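4.2 Gripper comparison on shallow-box tasks

The second group of trials compared two sets of fingers, the Maltby and the Pletmont, under a single controller supplied by Benmoussa. Both sets are of the two-finger type and both close to a point. The Maltby fingers are stiffer along their length, while the Pletmont fingers give slightly at the tip. Each set completed 60 attempts, divided between objects resting on the bare tabletop and objects resting inside an open box. An attempt was recorded as successful if the object was lifted clear and held for eight seconds.

Wheel-shaped parts with curved vanes were included for their thick rims, which offer a good hold only when the fingers come down squarely on either side. A part lying against the wall of the box leaves little room for the outer finger, and the wrist must turn before the final descent (Figure 6). 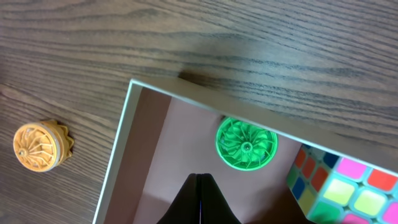 Figure 6. Wrist camera view with the closed fingers inside the box, near the green wheel.

Ikham objected at the review stage that a comparison of this kind says as much about the approach path as about the fingers, and asked whether the same path had been used for both sets. It had been, up to the last 35 mm of travel. Below that height the controller was free to correct the wrist angle, and the corrections were logged separately for each set.

With the stiffer fingers, 39 of the 60 attempts met the criterion. Most of the failures occurred close to a wall, where one finger touched the rim of the box and the controller stopped the descent. The softer fingers tolerated this contact better but were less reliable on low, flat objects – bottle caps in particular – where the tips tended to spread under load.

The wrist camera alone proved a poor guide to clearance on the far side of the box. A second, higher viewpoint was therefore used to judge the position of both arms relative to the objects and the rim.
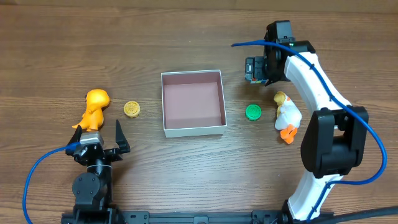
Figure 7. Workspace from the higher viewpoint, with both arms, the open box, two toy figures and two bottle caps.

Adding the second view lengthened the planning stage of each attempt, and the effect on grip quality was modest. Its main benefit was in choosing which arm should make the approach. Toy figures with uneven outlines remained difficult for both finger sets, and results for those objects are reported separately in Section 4.3.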